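Sorting Small Workshop and Desk Items with Open Bins

Last updated 07/09/2020

Open bins are the cheapest way to clear a bench, and the easiest to misuse. A bin with no assigned contents fills in a week and then has to be emptied onto the same bench it was meant to clear. The notes below cover choosing bins, setting them up, and sorting paper goods and solid items without damaging either. They apply to a workshop, a home office, or a utility room with a work surface.

Choosing the bin

Use rectangular bins with straight or nearly straight walls. Round and heavily tapered containers waste floor area, and flat items such as notebooks, manuals and sanding sheets end up leaning against the slope. A leaning notebook takes a permanent bend in its cover within a few weeks.

Measure the largest flat item you intend to store and add a finger's width on each side. If the item has to be tilted to get it out, the bin is too small.

Metal floors tolerate sharp and heavy items and wipe clean. They are also noisy, and they mark soft paper covers if there is any grit underneath. Plastic floors are quieter but scratch. Fabric bins should be kept for textiles. They sag under tools and cannot be wiped.

Buy bins of the same color and size where possible. Matching bins can be swapped, stacked when empty, and relabeled. The gray Nerkik utility bins used in our own setup carry the stock number 2273 on the sleeve, and any straight-walled bin of similar size will do the same work.

Placing the bins

Set each bin on a firm, level surface. On carpet, put a board underneath. Carpet pile compresses unevenly, so a loaded bin tips toward its heavier end and the contents migrate to that side. A flat piece of wood slightly larger than the base spreads the load and gives you a clean edge to line the bin up against. Sand the edges of the board before use, or it will pull threads from the carpet when moved.

Leave a hand's width between neighboring bins. Bins pushed tightly together are hard to lift out singly, and small parts dropped into the gap tend to stay there.

Put the working bin nearest to you and the receiving bin behind it. The working bin holds unsorted items. The receiving bin starts empty and takes only items that have been checked. Reversing the order means reaching over the loaded bin every time, with a good chance of knocking its wall.

Route cables and hoses above or behind the bins, and tie them. A loose air line or power cord dragged across an open bin will catch on the spiral of a notebook or the corner of a block and pull it out. Two ties per loop are usually enough: one close to the fixed end and one on the loop itself. Do not overtighten a tie on a flexible hose.

Sorting mixed contents

Mixed bins should be sorted in a fixed order.

1. Take out anything sharp, leaking or fragile first. Set it on the bench, not in the receiving bin.

2. Take out solid items next - blocks, boxes, tool cases, battery packs. These do the damage when they slide. Lift them straight up. Dragging a block across the floor of the bin will catch the corners of any paper next to it.

3. Take out paper goods. Close notebooks before lifting them. If one is lying open, slide a flat hand under the back cover, bring the pages together with the other hand, and lift it by the spine side. Lifting by the loose page edge strains the binding and creases the outer sheets.

4. Tip the remaining small parts into a shallow tray and sort them there.

5. Wipe the bin floor before anything goes back in. Metal filings and sawdust collect in the corners, where a cloth alone will not reach. Use a dry paintbrush first, then the cloth.

Storing notebooks and blocks together

Sometimes one bin has to serve for both. Keep the notebook flat and closed, with the spine against a wall of the bin. The block goes beside it, never on top. A block resting on an open notebook presses its outline into the pages, and the mark does not come out. If there is room, stand a strip of stiff cardboard between the two as a divider.

Curled pages are a common result of storing a notebook open. The upper sheets pick up moisture from the air on one side only and lift away from the rest.
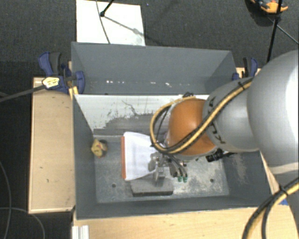

Flattening curled pages

Close the notebook and square the edges by tapping the spine and then the bottom edge on the bench. Place a sheet of clean blotting paper inside each cover. Put the notebook between two flat boards and load the top board evenly. A weight of 9 pounds is sufficient for an ordinary exercise book. More weight does not shorten the time and can crack a glued spine.

Leave it for 2 days in a dry room. Do not use an iron on glued or tape-bound notebooks, as the adhesive softens and the spine shifts. Coated paper should not be dampened at all, because the sheets may stick to each other.

If the pages spring back after pressing, the paper has probably stretched along one edge. Press it once more. After that, accept the remaining curl and store the notebook closed under something flat.

Labeling

Label the short side of the bin that faces you, and the lid if there is one. Paper labels under clear tape last longer than adhesive-backed labels on metal, which lift at the corners in a cold workshop. We use Lostum label holders, which clip over the rim and leave no residue.

Write the category, not the contents. "Paper" stays correct for years. "Blue notebook, receipts, graph pad" is wrong by the end of the month. If a bin needs more than two words on its label, split the contents between two bins.

Numbers are useful only when there is a written list to go with them. Keep the list in one place and date the changes. A number with no list is worse than a blank label, as it suggests that an index exists somewhere.

Cleaning

Gray bins hide dust well, and so they tend to be cleaned too seldom. A schedule helps. We clean ours at the start of each season, with a more thorough wash in April when the windows can be left open.

For painted metal: warm water, a few drops of dish soap, soft cloth, dry at once. Standing water at the seams will start rust from the inside.

For bare metal: dry brush, then a cloth with a little mineral spirits. Ventilate the room and keep the cloth away from heat. Spread it flat outdoors to dry before disposal.

For plastic: warm soapy water. Solvents cloud the surface of many plastics and should be tested on the underside.

For the wood boards underneath: a barely damp cloth. If the underside has picked up lint from the carpet, use a stiff brush along the grain.

Vacuum the carpet where the boards have been standing, and move each board slightly at every cleaning. A board left in one place for a year leaves a rectangle that takes a long time to recover.

Common faults

Bin rocks on a level board: check the base for a dent. Light metal bases can be pressed back from the inside with a block of wood and a rubber mallet.

Contents slide when the bin is moved: add a liner. Ribbed shelf liner from Jalideo can be cut with scissors and lifts out for washing. Cut it a little short on both sides so that the corners lie flat.

Paper sticks to the bin floor: there is residue from tape or oil. Clean with mineral spirits, let it dry fully, then add a liner.

Black or gray smudges on notebook covers: fine metal dust. Lift it with a dry white eraser. Wiping with a wet cloth drives it into the cover.

Bin walls bow outward: overloaded. Reduce the contents or use a heavier bin. The reinforced type in the Domański range, listed as model 162, has a folded rim and holds its shape with hand tools, though it weighs noticeably more when empty.

Squeak when the bin is pushed back on its board: rub the board with a plain candle stub along the line of travel, then wipe off the loose wax.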